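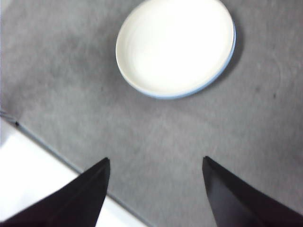 Who can enrol at Jeltitz Community Cooking School?
Anyone aged 16 or over. No cooking experience is needed for the day and evening classes. The trade preparation course also asks for a short interview, held in person or by phone.

About us
Jeltitz Community Cooking School is a not-for-profit school teaching home cooking, baking and entry-level kitchen skills. We started in a rented church hall in Irnska with one stove and a borrowed set of knives. Our first course was five evenings on soups, stocks and bread, and it is still on the program, though the bread part now has its own night.

The school moved to its present building on Psarras Street after the old hall was sold. The building was a hardware shop for most of its life. The front half is now the main kitchen and the back half holds the smaller teaching room, the pantry and the office. Street parking is free after 6 pm, and the number 5 bus stops at the corner.

What we teach
Classes are grouped into three streams.
Everyday Cooking covers weeknight meals, budgeting, freezing and storing food, and cooking for one or two people.
Baking and Pastry covers yeast breads, short pastry, sponges and biscuits. The sourdough class runs over two mornings because the dough needs the night in between.
Trade Preparation is for people who want to work in a café or commercial kitchen. It covers food safety, knife work, station set-up and reading a docket, and finishes with a supervised lunch service.

Recipes are written in metric. Handouts are included in the fee and you take home what you cook, so bring a container with a lid. 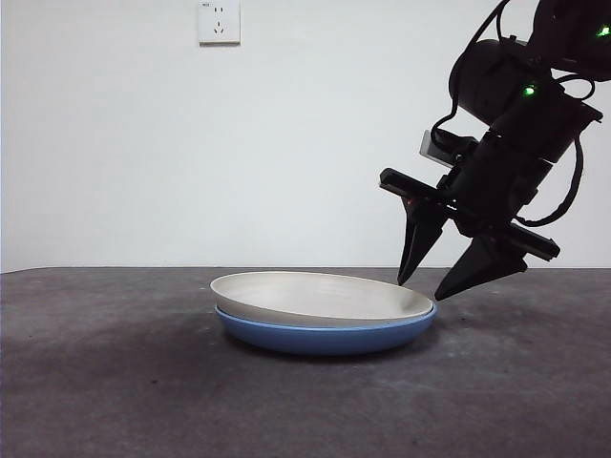
What happens if I miss a class?
You can make it up in the next round of the same course at no charge, as long as you let the office know within a week. One-off workshops can't be made up, but you may send a friend in your place.

Our teachers
Khang Quan is the head teacher. He worked in hotel kitchens before moving into adult education, and he still takes the Monday-to-beginner's-level knife class himself — it is the first thing every trade student does. The other teachers are casual staff, most of them working cooks or bakers, and the timetable is built around their shifts. That is why some courses run in the morning one term and the evening the next.

Fees and concessions
A single workshop is $100. A full course in Everyday Cooking or Baking and Pastry is $400, or $200 for students, pensioners and health care card holders. Trade Preparation is priced separately and can be paid in instalments. Aprons are lent for the session and washed here.

How we are funded
Fees cover most of our running costs. The rest comes from hiring out the main kitchen and from a yearly grant from the Truvon Fund, which goes towards concession places. Our annual report is available from the office on request.

Visiting
The office is open on weekdays from 9 am to 3 pm during term. You are welcome to look through the kitchens before you enrol, but please phone first, as we can't show people around while a class is cooking. The front entrance has a ramp, and one bench in the main kitchen can be lowered for seated use. Tell us about allergies when you book — we can change most recipes with a few days' notice, but flour and nuts are used in both rooms.

Page last updated 2024-05-08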